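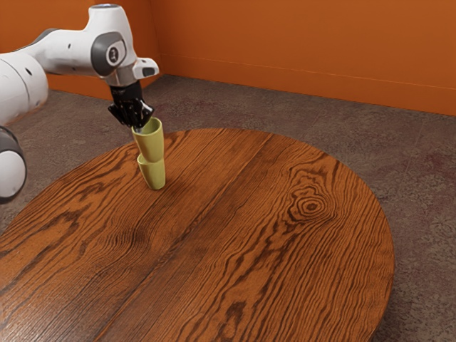 Figure 3. The cup-stacking task in our simulator, with the gripper closed on the rim of the upper cup and its base inside the mouth of the lower one.

4.2 Building the task at home

I'll describe the practice setup in some detail, since people who visited the workshop kept asking me how much of it they could copy on a laptop. Pretty much all of it! The real arm lives on a bench at Brorkmont, the shared shop where Lingyun Yu and I rent our corner, but most of the hours behind this paper went into the simulated room in Figure 3. I built that room at my kitchen counter over a few long evenings in December, and then spent way longer than I'd like to admit fixing it.

The task sounds easy. Pick up one tapered cup, bring it over a second cup standing on the table, and lower it until the narrow end sits in the open mouth of the other. Both cups share the same yellow-green color, and I left it that way on purpose. My first version had one red and one blue, and the policy learned "go to blue" so fast that it fell apart as soon as Domenica Steiner swapped them on me. With matching cups it has to work from shape and position (or at least it can't lean on color to tell them apart).

Contact was the painful part. Cups with thin walls are miserable for a physics engine, and early on the upper cup would either sink straight through the lower one or shoot off toward the wall like a cork. I tried a finer mesh, which made everything slow and didn't help much. What got me unstuck was a suggestion from Hongmei Tian to split each wall into 20 simple convex pieces and drop the time step. Figure 3 comes from that version. The upper cup leans very slightly where it sits, and I count a lean like that as fine as long as the base is inside the lower rim.

The table is wood with heavy grain and a big knot on the right side, and the walls are a loud orange. I like the orange, but I also wanted a background that wasn't gray all over, and the grain gives the vision model plenty of junk to learn to ignore. We keep the table shape fixed and change the lighting and the starting spots of the cups between episodes.

We collected 400 demonstrations by hand using Momadar, the little teleoperation tool Yuxi Pan wrote for our group, and then generated 4000 more by shifting and replaying those paths. I threw out any replay where the gripper let go early or the lower cup tipped over. Training ran overnight on the shop's one decent graphics card, and we repeated it with 5 random seeds so I wouldn't fool myself with a lucky run.

One choice I'd make differently is the grasp. We hold the upper cup by the rim, which leaves the base free to go in but gives the fingers very little to hang on to, and small errors at the wrist turn into bigger ones down at the tip. Tainá Conceição has been trying a lower side grasp on the bench arm. It's steadier in the air, but the fingers get close to the other cup near the end of the move, so the release needs its own tuning. We compare the two grasps in Section 5.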